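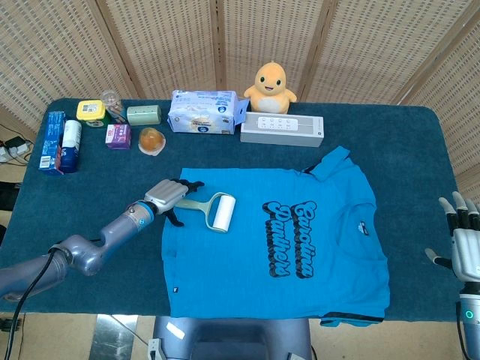 2 Apr 2024

Long day, and my back knows it. I meant to write a few lines before supper and then supper came and went, so this is going down at the kitchen counter with a plate of toast beside me.

We finally gave the hands a proper try. I have been putting it off since the crate came from Skondham, partly out of nerves and partly because the old grippers and I had come to an understanding. You told a two-jaw gripper to close and it closed, and if the thing in between was a sock or a teaspoon it made no difference to anyone. Fingers are another matter. There is so much more to get wrong with fingers, and I believe I got most of it wrong before lunch.

The job was the lint roller on the blue Panthers shirt. I had wanted to start with the power strip box, a nice stiff rectangle that stays where you put it, but I talked myself out of that. We already know the hands can manage a box. What I wanted to learn was how they come in low over cloth, with the thumb going down on one side of a thin handle and the fingers reaching over the other, and whether the new controller from Grosumov could hold that pose without the little shiver we had all through the winter.

The shiver is gone, or nearly! I can't tell you how pleased I was. I had the old controller and the new one set up to swap back and forth, and I ran the same reach on both, left arm only, with the right one parked up out of the way with its fingers spread. On the old one the thumb would wander just as it got near the handle, as if it had forgotten what it came for. On the new one it went down beside the handle and stayed put. I did it again and again for the simple pleasure of watching it.

Closing the hand was less of a triumph. Out of 11 tries on the new controller I got seven good lifts, and in the others the fingertips took a pinch of shirt along with the handle and the whole thing came up like a tent. I suspect the height is set a hair too low. The cloth on the table is soft, the shirt is soft on top of that, and my table height was measured months ago on the bare top, which I only remembered on the drive home. Fix that first thing tomorrow. Also smooth out the collar end, where the wrinkles were bad enough that the depth picture went lumpy.

The Bisley gripper had its turn in the afternoon, for fairness. I had to take the left hand off for it, and that is a fiddly business with the cable down by the elbow, and I dropped a screw and spent a good while on my knees among the power sockets and tangled wires looking for it. Found it in my cuff. Anyway, the Bisley picked up the roller every single time I asked it to. It is a wonderful stubborn little thing. But it can't turn the roller over in its grip, and it can't push it along the fabric at any angle except the one it came in at, so you end up swinging the entire arm about to clean one short stripe. I watched it do that for a while and felt tired on its behalf.

So I am leaning toward the hands, slow as they are. The log stood at 1572 grasps when I shut down, counting everything since we began, and I would like another 400 with the height put right before I write up anything that other people will read. That should be possible by May if the wrists hold up. The left one felt warm to me this evening when I put a palm on it. I should keep a note of that.

I left the head camera alone in the end. Min's people keep telling me to tilt it down so the back row drops out of view, the plush toy and the jar and the rest of it, but I like having the clutter in there. A real house has clutter. If the arm can only find a lint roller on a clean table then I would not want it in my own laundry room, where you are lucky to find the table.

One more thing while I think of it. With the hand working slowly over the cloth I noticed I had been holding my own hand the same way, thumb down, on the edge of the desk. I must have done it all morning. My thumb is sore.

To buy: more sticky refills, the 100 sheet kind, and a pack of those short screws. Bring the good ruler from the garage for the table height. Call about the dishwasher.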